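3.2 Bins and surface condition

All items were presented in open metal bins of one type, bought used from a parts supplier in Tavares so that the surfaces would already carry ordinary wear. We kept nine bins in rotation. Each was washed with dish soap at the start of a session and dried with a cotton cloth, but no attempt was made to polish out marks or repaint the walls. Bins were placed directly on the table, without a mat.

Wear was rated separately for the floor and the walls, using the four-step scale of the Wisari handling guide. Floors were rated for scratches, scuffs and glare under the room lights, and walls for loss or change of the pale surface. Figure 4 shows a bin with wear on both.
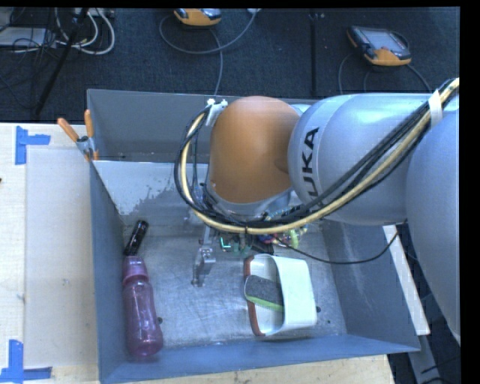
Figure 4. Open metal bin on the work table. The floor is brushed and scratched, and a darker patch interrupts the pale surface of the rear inner wall.

Floor wear mattered more than wall wear in our ratings. Bright reflections were often confused with the edges of thin items, and the raters disagreed most on bins where fine scuffs and reflections overlapped. Of the 2268 item placements, 862 were on floors rated three or four. Wall ratings had little bearing on the results in Section 4, except for items lying up to 300 mm from the rear wall, which we report separately. All ratings were checked a second time by Shona Tosh, and the later rating was used wherever the two differed.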